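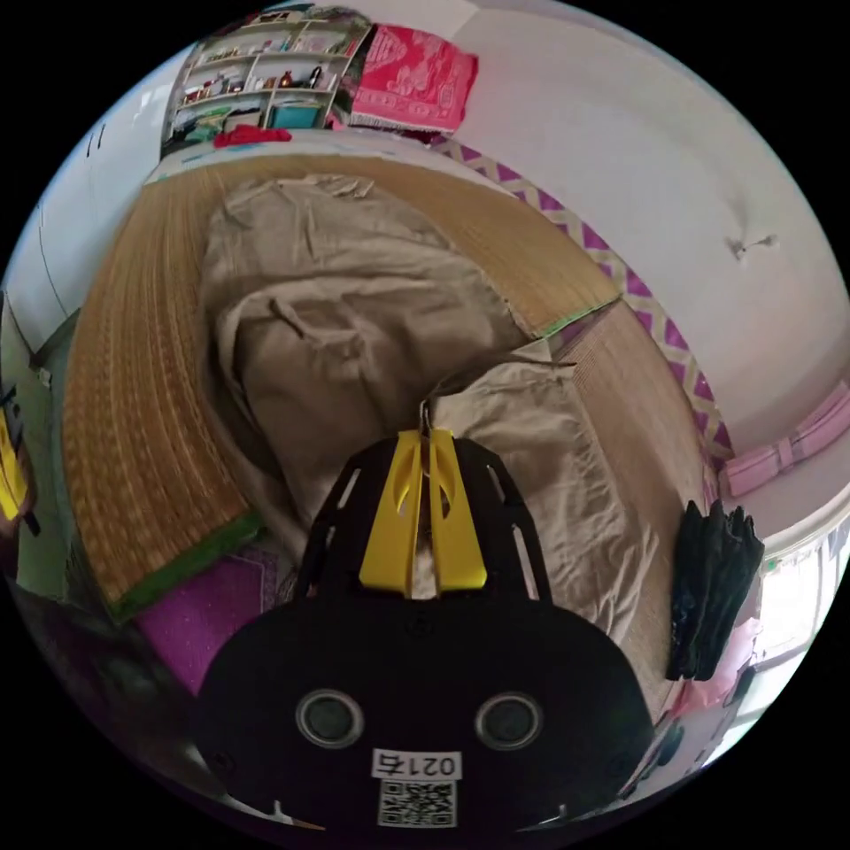 Figure 7. Natte de paille tressée posée sur un lit, avec une étoffe beige froissée.

3.2 Le tressage comme régulateur de la literie

Le résultat le plus réjouissant de l'enquête menée à Minja concerne la paille elle-même ! Sur les 895 nattes inventoriées, 400 présentent un tressage assez lâche pour laisser circuler l'air sous le dormeur, et leurs usagers en parlent avec une précision remarquable (souplesse, bruit, odeur après la pluie). Les onze ateliers de Drarton, eux, serrent davantage le brin. Cette différence, déjà sensible au toucher, ouvre une belle piste pour l'étude des textiles de nuit, que la section 3.3 aborde par le poids des couvertures.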